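Kerkbridge Community Laundry Room: Walk-Through Checklist and Comments

Checked by: Yaneth Ayala
Second reader: Socorro Tamayo
Month: August

What a good month! I did the walk-through on Wednesday, starting at 7 in the morning before the first loads went in, and the room is in the best shape I've seen since we moved over from the Strobel building. Comments are under each item. Anything marked FIX has a name next to it.

1. Floors and walkways
Result: PASS
Clear path from the door to the back wall, and the new mats lie flat at every corner (the old ones curled up like potato chips). Please keep carts on the window side, even when you're only stepping out for a minute.

2. Washer hoses
Result: PASS, one FIX
I ran a dry paper towel along every connection. All of them came back dry except washer 3, which left a damp spot at the cold water side. Socorro has the replacement washer for the fitting and will shut the valve before she starts. The braided hoses were a great buy, by the way. No bulges, no rust.

3. Dryer lint screens and ducts
Result: PASS
Screens clean, no tears. I pulled the duct off dryer 2 and got a small handful of lint out of the elbow, far less than last time. Whoever has been clearing the screens after every load, thank you, it really shows! The outside flap opens all the way when the dryer runs and drops shut again after.

4. Sorting baskets
Result: PASS
Plastic baskets get checked for cracked rims, split handles and sharp edges that snag knits. Run a bare hand around the inside too, slowly. A basket with a crack goes in the trash the same day, no tape.
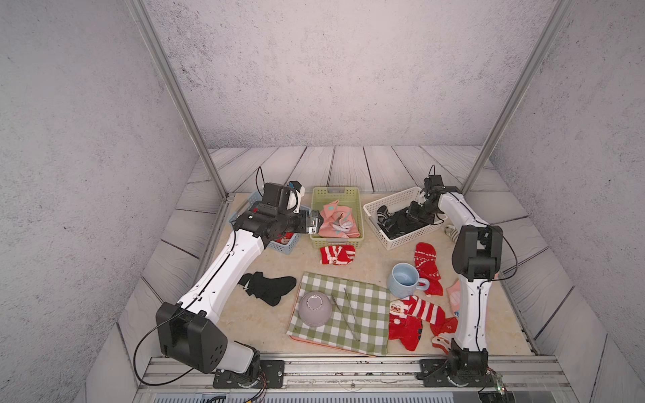

5. Electrical
Result: PASS, one FIX
Tested the outlets near the sinks with the button and all of them tripped and reset. The cover plate behind dryer 1 has a corner missing. I've asked Stikley Electric for a new one. No extension cords anywhere, hooray.

6. Detergents and bleach
Result: FIX
Bleach was on the same shelf as the ammonia cleaner again. I moved it down and put a bright label on the lower shelf. Every bottle needs its original label, and the Puklow stain remover needs its cap screwed on until it clicks. Eye rinse is full and in date.

7. Loading and unloading
Result: PASS
Check pockets, zip zippers, and shake out the long pieces so that straps and ties don't wrap around anything in the drum. Lift with the basket close to your body. If it's too heavy to lift easily, make two trips.

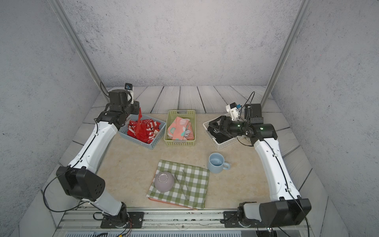
8. Fire safety
Result: PASS
Extinguisher needle is in the green, pin and seal in place, tag signed. The exit door opens with one push. I can't say enough good things about the new door closer.

9. Color and fabric sorting
Result: PASS, with a suggestion
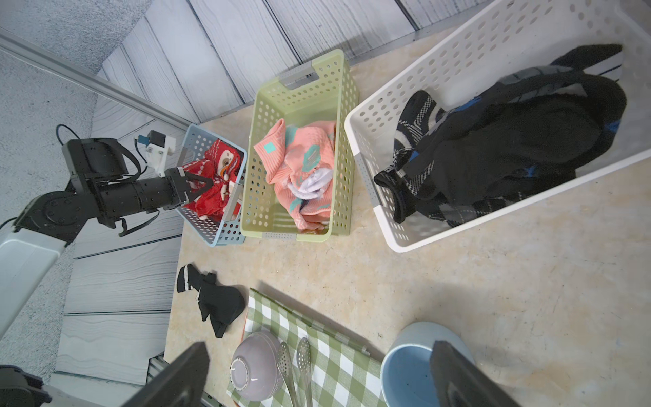 Sorting isn't strictly a safety item, but it cuts down on rewashing and overstuffed drums, so I'm keeping it on the list. My favorite system is the simplest one, a basket for each kind of load. Reds get the small light-blue basket, the dark clothing goes in the big white one, and prints like the peach-pink piece with the teal shapes can share the pale green. Check the care tag before anything goes in the dryer, and wash a new red by itself the first time. I'd love to see a card with this on the wall by next month.

Open items
Washer 3 fitting: Socorro
Cover plate, dryer 1: Yaneth
Bleach shelf, check again at the next walk-through: Yaneth
Sorting card: anyone with nice handwriting, please speak up!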